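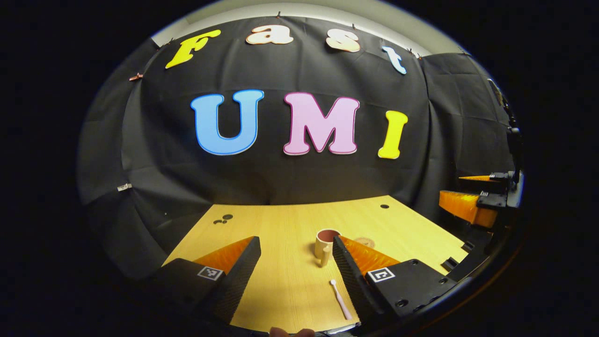 Placing the Cup on the Coaster: Notes on Hand-Held Demonstration

The cup task was introduced in August as the second exercise in the Homanwood series. It uses a mug, a coaster and a small spoon on a bare wood tabletop. The operator holds the gripper, closes it on the mug, sets the mug on the coaster and then lays the spoon beside it. The recorded motion becomes the training example.

I had previously taught the same task by remote control, using the Jotari arm. That method remains useful where the work area is out of reach, but it is slow. In one session of 600 attempts, I found that most of my effort went into correcting the wrist angle. With the gripper in the hand, the wrist takes care of itself.

The spoon has proved the more difficult object. Its handle is slender, and a small error in height leaves the fingers closing on nothing. Irfan Subramaniam has recommended that operators approach from directly over the handle and pause before closing. I have adopted this practice for all new recordings – the earlier ones have been set aside.

The following points apply to each session:

Move the mug and the coaster to new positions after every 13 demonstrations.

Keep the square markers on the fingers in view of the camera.

Discard any demonstration in which the mug is dragged across the table.

The target for the full set is 2,000 demonstrations, divided among 4 operators.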